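"The lid was always the slow part": a morning at the Brestuleck packing room

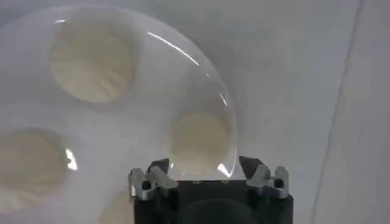 The gripper at the lower rim of a clear dome lid, with round cream-colored patches on the white surface behind.

The packing room of Brestuleck is on the ground floor, behind the office, and one must put on a hair net and a paper coat before the door opens. I came there on a Saturday, when only half of the stations work, so that the shift leader would have time to speak with me. She has been at the company for many years and asked that I do not print her name. "Write what I say and leave my name out," she told me. "My mother reads everything on the internet."

Brestuleck makes cold desserts for hotels and canteens. Every portion leaves the house under a clear dome, and until July all domes were put on and taken off by hand. Now one station has a robot arm with a small two-finger gripper. It was installed by Gestley, a firm that builds such stations for kitchens and small factories. The people here call the station simply "the arm".

I asked her what the work was like before.

"You take the lid, you look if it is clean, you put it, you press a little. Then the next one. On a normal day this room makes 2,949 lids. I know the number because it is on the wall every evening. The goal on the same wall is 3,000, so you can imagine how we loved this wall."

She laughed, but then she showed me her right hand and how the thumb must open to hold a wide dome. Several women in the room had pain in this place, she said, and two of them wore a bandage at night. The doctor advised them to change tasks more often. There were not many other tasks to change to.

The arm did not solve this in one week. A transparent lid is a difficult thing for a machine which works with a camera. "For us it is also difficult, to be fair," she said. "You see the light on it, and you do not see the plastic. But I have fingers and I feel it. The arm must find the edge from some shine." In the first days it closed its fingers on air, or it pushed the dome sideways. The technician from Gestley sat beside the station with a laptop and changed the lamps three times. One of the older packers then proposed to bring the gripper in low, at the rim, as she does it herself, and to forget the top of the dome completely. The technician tried it the same afternoon.

"This was an important day for us," the shift leader said. "Before, we thought he came to teach the machine, and we must be quiet. After this day he asked us things."

On its best day until now the arm has handled 1,935 lids. The rest is still done by hand, and the damaged lids too, because the arm does not notice a small crack. Every person in the shift spends part of the day beside it, refilling the lids and watching. I asked if this is a better job.

She thought for some time. "For the hand, yes. For the head, I am not sure. When I pack, I can talk with my neighbor. When I watch the arm, I must look, and it is tiring to look at a thing that does almost everything right. Some of the young ones like it. One asked me for the Gestley course, and she went. I would not go, I am too impatient for the menus."

There was also fear, and she did not hide it. When the first drawings came, people counted the stations and counted themselves. The management at Brestuleck promised in writing that no one in the packing room will be dismissed before the contract with the Skavivau hotels is finished. "It is a good paper," she said. "But a contract finishes. We asked what is after, and they told us they will speak with us in time. So I wait for this 'in time'."

A second arm is planned for the Nazarenko line, where the portions are smaller and the lids stick together. She would prefer that it came there first. "That line is the worst for the fingers. If they had asked us at the beginning, we would have said so."

And did they ask this time?

"This time yes. We have a meeting about the lamps on Monday, and I already have my list."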